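My CD came due and I had to put on real pants

So I've had a certificate of deposit at the little bank in Dedlow for five years now, and if you'd asked me last month what the rate was I would have guessed, and guessed wrong. I opened it when I sold the truck. I put the paperwork in the drawer with the takeout menus and went on with my life.

Then the letter came. You know the one, with the window envelope and the very polite paragraph saying that if they don't hear from you in the grace period, they'll roll the whole thing over into a new one at "the rate then in effect." I almost let it. I had the letter on the fridge under a magnet for days, feeling vaguely responsible every time I got the milk out.

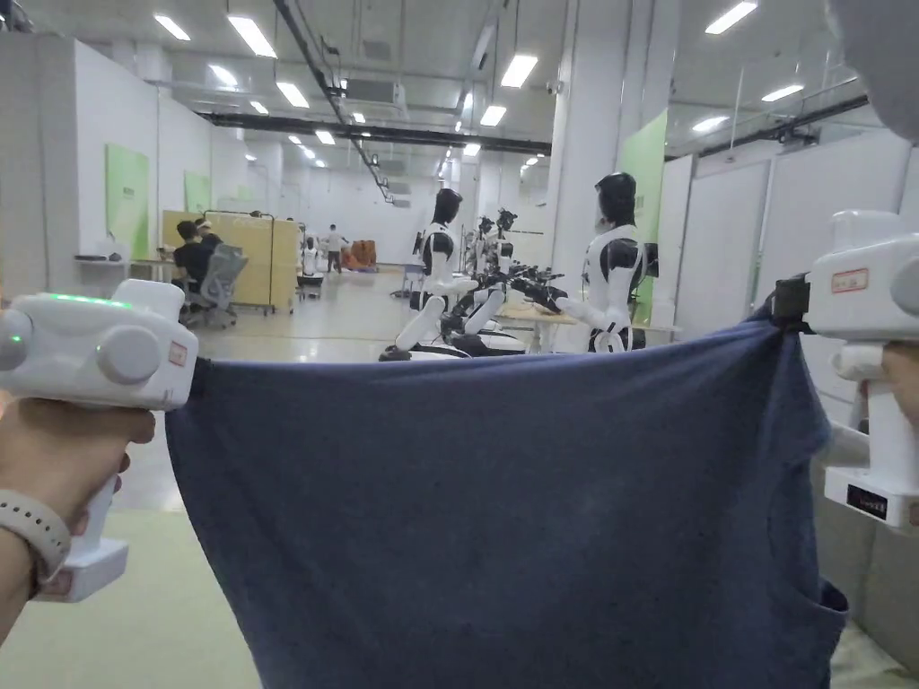 A navy blue T-shirt, held up for a look.

What got me moving was lunch with Siham Abou Jaoude, who used to work a teller window over in Zasstead and still reads rate sheets for fun (she really does!). She asked what term mine would renew into. I said the same one, I guess? And she put her fork down. Her old customers used to lose out that way all the time, she told me, when the special everybody saw on the sign outside was for an odd number of months and the automatic renewal dropped them into the plain one.

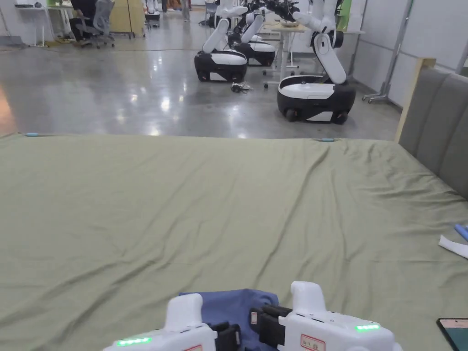
By Rhona Gillies | 5/25/23 | Filed under: Money, sort of

Anyway, I called the branch and got Kibet Mollel, who is new there and very patient. He read me both rates over the phone. I'm not going to print them because they'll be different by the time you read this, but the gap was big enough that I said "oh" out loud and then asked him to read them again.

Here's how it works at my bank, and yours may be different, so check. I had 12 days after the maturity date to do something without paying a penalty. I could take the money out, add to it, or pick another term. Add to it! I had no idea. I had $3,107 in there with the interest, and I'd been keeping some of my December bonus in checking, where it was earning nothing and getting slowly eaten by coffee. I moved part of that over too.

The one catch was that I had to come in and sign. I work from home in clothes I wouldn't show the mailman, so this took some planning. The drive to Dedlow is pretty, at least, and I stopped in Codby on the way back for peaches.

While I was at the desk, Kibet asked whether my beneficiary was still correct. Reader, it was not. It was my ex-roommate Nabil Kassab, who I love dearly but who moved overseas and did not need to inherit my truck money. I have zero memory of writing his name down. It took two minutes to fix and I texted him from the parking lot to say he'd been disinherited. He wants 70 bucks for his pain and suffering.

I did ask about laddering, where you split the money up so something comes due every year. Ayana Gebru left a comment about it on my savings post last winter and I've been meaning to look into it. For my amount I decided it was more fuss than I wanted. Ayana, I know, I know. Talk me into it next time.

The new paperwork is in a folder with the maturity date written on the front in fat marker, and there's a reminder on my phone for two weeks before. The folder is still in the menu drawer.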